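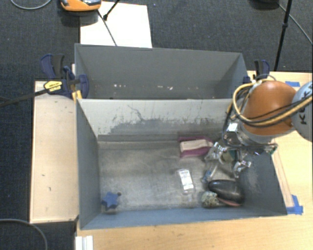 Sostora open house, 4/15/22

The Sostora distribution center opened its doors to visitors for one afternoon, and I went with the group that left from the Rashti park-and-ride. The building is at the far end of the Camia business park, past the tire place, and the sign is easy to miss from the road. Parking was free. Visitors signed in at a folding table, got a sticker and a pair of foam earplugs, and were split into two groups. Ours started at receiving.

Sostora stores and ships small goods for other companies. Most of it is the kind of thing people order one or two of at a time: household items, small packaged goods, replacement parts. The guide said the site keeps 2,231 different products on hand. That sounded high until we walked the shelving, which runs the full length of the building in long, narrow aisles.

Receiving was quieter than I expected. Cartons come in at the dock doors, get opened at a row of benches, and the contents are checked against a list. Anything with a torn package or a missing label goes to a side table. The rest goes into bins, and the bins go to the shelves. We watched one bench work through a delivery from Skonetti, a housewares supplier, and it took 12 minutes from cut tape to flattened carton.

The part I had come for was the mixed bins. I run the stockroom for a small hardware store and we have always kept one product to a bin. At Sostora a good share of the slow sellers are stored mixed, with unlike things sharing the same gray bin. The idea is that it is easier to pick the right item out of a bin when nothing else in it looks similar. Two boxes of nearly the same screws would be a bad pair. A clear package with a white label and something purple next to it would be a good one.

They also leave a lot of floor showing. I asked why the bins were not filled to the top, and the answer was that the time spent digging costs more than the shelf space. Items are laid flat where possible so they can be seen from above. Clear packaging is the hardest to spot, especially the narrow pieces, and those are supposed to go in with the label facing up. The bins themselves are plain, open on top, and the older ones are well scuffed on the bottom. They get wiped out when they are emptied, and replaced only when they crack.

Packing was the last stop. Orders come down in bins and are moved into boxes or padded mailers. There are fewer box sizes than I would have guessed – the guide said they cut the range down last June and have not missed the others. Paper fill comes off a roll at each station.

The tour ended in the break room with coffee and sheet cake. A few practical notes for anyone going to the next one: wear closed shoes, since they do turn people away, and bring a jacket for the dock area. The aisles are wide enough for a wheelchair but the upper walkway has stairs only. The whole visit took 2 hours, including the wait at sign-in.

I have started trying mixed bins on one shelf at the store – drawer pulls in with paint brushes, hose washers in with light switches. The labels need to be bigger.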